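Drovano Prisden valve combo, 1x12

Price: £1183 including VAT
Availability: in stock at Ruvovport, for sale or hire
Output: 30 watts
Colour: black or oxblood

The Prisden is a two-channel valve guitar amplifier in a single-speaker cabinet, made for players who gig in pubs, clubs and small theatres and want one amp that will also do for recording. It replaces the older head and cabinet of the same name. The preamp is unchanged from that model. The power section is new, and so is the reverb, which now uses a full-length spring tank mounted in the floor of the cabinet.

Channel one is clean, with volume, bass and treble. It stays clean to a little past halfway with single coils and breaks up sooner with humbuckers. Channel two has gain, master, bass, middle and treble, and covers everything from a light crunch to a fairly thick lead sound. There is a bright switch on channel one only. Reverb and presence are shared between the two channels.

The power switch has a low setting for smaller rooms. Volume drops a good deal, the sound gets slightly softer in the bass, and the footswitch works as normal. Always go to standby before changing over.

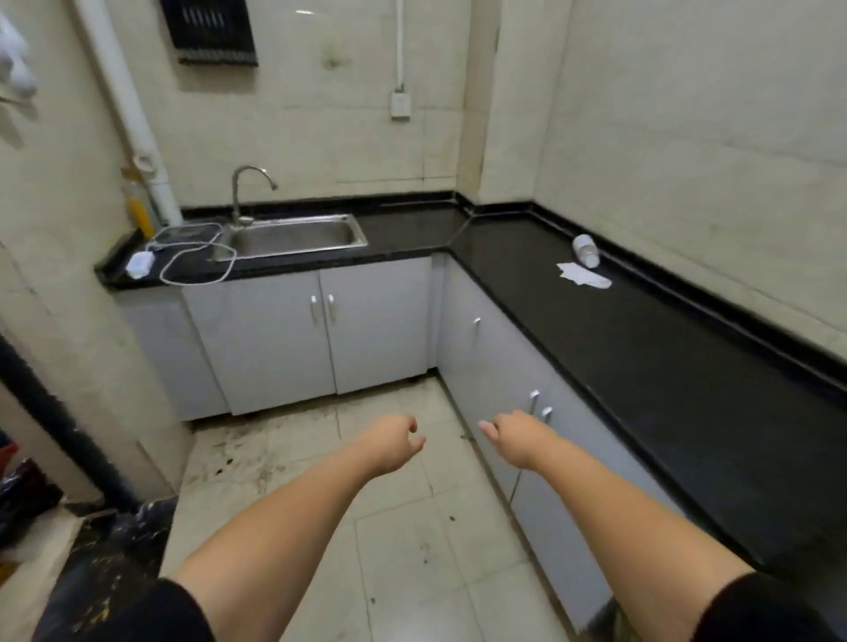

The effects loop is on the back panel and runs in series. It is at its best with delay and modulation pedals, and rack units will work if their input level is turned down. The direct output comes after the master volume and has a fixed filter to copy the sound of a miked speaker, with a low cut at 100 Hz. Engineers tend to blend it with a microphone. The speaker must stay connected when the direct output is in use, as there is no dummy load inside the amp.

What comes with it

Amplifier with valves fitted
Two-button footswitch (channel and reverb) with cable
Mains lead
Padded cover
Printed handbook

Connections

Input: one jack, front panel
Speaker outputs: one 8 ohm, one 16 ohm
Effects loop: send and return jacks
Direct output: balanced XLR with ground lift
Footswitch: stereo jack

Build

The cabinet is birch ply with an open back. The lower back panel comes off with a screwdriver so you can get at the valves and the reverb tank. The handle is a leather strap type and can be replaced. Castors are not fitted – the base has threaded inserts if you want to add your own.

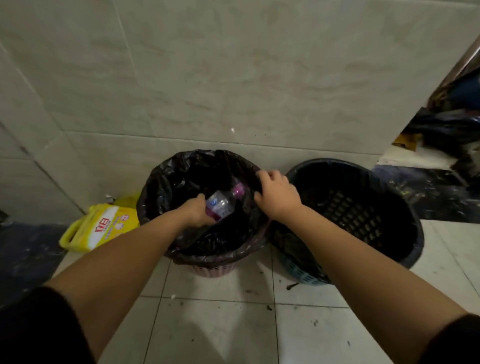 Plastic bottle and lined waste basket

Valves and servicing

Preamp valves can be swapped by the owner. Power valves should be fitted as a matched pair and the bias checked at the same time. We do this in our own workshop, and Angus Shearer will give you a price over the counter if you bring the amp in. Please bring the footswitch too, even if it seems to be working.

The guarantee covers parts and labour for two years, and valves for 90 days. It can be passed on to a second owner if you still have the receipt.

Hire

The Prisden can be hired by the day for £30, with a refundable deposit of £100. Hire amps go out from 11 am and should be back by the same time the next day. Delivery to the Carnegie and other venues in Ruvovport can be arranged when you book.
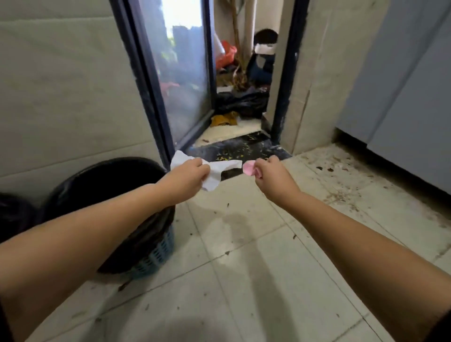
White and pink paper beside the lined bin

Trying one

There is a black one set up in the demo room. Bring your own guitar and pedals if you can. The room is closed on Tuesday mornings for lessons.

Also for this amp

Drovano extension cabinet, 1x12, open back
Drovano matched power valves, pair
Replacement footswitch cable
Heavy-duty flight case, made to order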